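Home Issues Authors Submit About
14 shares 3 comments

4. Tablecloths and what people remember about a meal

So by this point in the project I had 23 interviews typed up and a problem. I'd gone in wanting to talk about food, and people kept wanting to talk about cloth. Ask someone what Sunday lunch was like at their grandmother's and you get the soup, sure, but you also get the oilcloth that stuck to your arms, or the good white one that came out for the priest. I wasn't ready for that (my question sheet had one line on table coverings, way down on page 2), so I went back and asked again.

Larasati Lau and I split the second round between us. She took the families near the old Brukance mill and I took the newer apartments, mostly on Tuesday evenings when people were home and already had the kettle on. We asked everybody to tell us about one cloth they still used and one they had lost. The lost ones got much longer answers!

Checks and plaids came up over and over as the "everyday" pattern. Arif Wibisono has argued that this goes back to the mills, where woven checks were cheap to make in quantity, and I mostly buy it. But our people gave a different reason: a busy pattern hides stains. One woman told me she would never put a plain cloth under children, and then laughed and said she wouldn't put one under her husband either. Pale plaids like the one in Figure 3 sit somewhere in the middle, light enough for company and busy enough for beets.
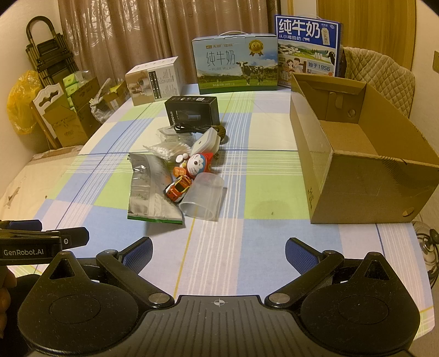

Figure 3. Plaid tablecloth in pale blue, light green and white checks, with thin white, dark blue and yellow stripes.

Color mattered more than I expected too. Blues and greens were "morning" colors for a lot of families, and red was for winter. Cempaka Sembiring found something close to this in her Skemutau study, though she had 300 survey forms to lean on and I had a notebook and a lot of cake. I'd be careful about reading too much into my side of it. Two of the families were cousins and may well have shared a shopping trip.

What I can say is that the everyday cloth was almost always tied to a person, and the good cloth to an occasion. Section 5 takes up the good cloths, starting with the ones kept in drawers and never used.

Related articles
Slamet Sitompul: Who sets the table?
Gergely Bodnár: Oilcloth and the small kitchen
Letters from the May issue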